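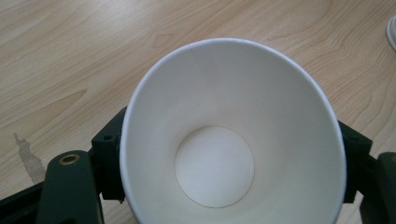
Vultholm Hall — kitchen and serving hatch, June check

Checked by: Noura Khalaf
Copy to: Teodoro Catacutan (bookings)
Next check due: September

Thank you all for leaving the kitchen so tidy after the Salameh supper, it made my morning a good deal easier. I've kept to the usual order and put my comments under each item. Where I've written "Action" I'd be very grateful if somebody could put their name beside it on the sheet by the door.

1. Hot water urn
Lid fits: Yes
Tap drips when closed: Slightly
Flex and plug sound: Yes
Comment: The tap wants a firm push to the right, and then it behaves itself. I would still like a new washer in it before the autumn, when the urn is on nearly every evening. Please fill it to the line and no further — it spits when it's overfull, and it spits at wrist height.
Action: new washer.

2. Cups and crockery
Chipped pieces removed: Yes
Paper cups stored off the floor: Yes
Sleeves closed after use: No
Comment: I took out 10 chipped saucers, some of which I was rather fond of. The paper cups are on the middle shelf now, and if you open a sleeve do please fold the end over and tuck it under, as dust gets in quicker than you'd think. For tea straight from the urn, leave a good finger's width at the top, and use the china for anybody who is a bit unsteady.

3. Fridge
Temperature at 9.30 am: 2 degrees
Door seal clean: Yes
Food labelled: Mostly
Comment: A little on the chilly side but well within what we want. There was a tub of something at the back with no name and no date, and I'm afraid it has gone. Labels and a pen are in the drawer under the toaster.

4. Cooker and extractor
Rings light first time: Three out of four
Filter clean: No
Comment: The back left ring needs a second go. I let the gas clear with the window open before trying it again, and I'd ask everyone to do the same. The filter came away greasy and I have soaked it overnight in soda crystals, so it should be back up by the time you read this.
Action: back left ring to be looked at by the gas engineer.

5. Electrical
Kettle (Neltari, 2000 watts): Pass
Toaster: Pass
Fitby hand mixer: Fail
Comment: The mixer has a split in the flex close to the handle. I have taped a note to it and put it in the office. It has given us years of very decent sponges, but please don't be tempted to rescue it.
Action: replace mixer.

6. Fire blanket and first aid
Blanket on its hook: Yes
First aid box complete: No
Comment: We are short of blue plasters and the burn gel is nearly out of date. Teodoro has kindly said he'll pick some up when he goes for the bin bags.

7. Floor and ways out
Mats flat: Yes
Back door opens freely: Yes
Comment: The back door was a joy, whoever planed it. Folding chairs had crept into the passage again, so I've moved them to the store. There should be 49 in there, and if yours is the last group out, could you have a quick look that none are left leaning by the door?

Overall: satisfactory, with items 1, 4, 5 and 6 to follow up.

Signed: N. Khalaf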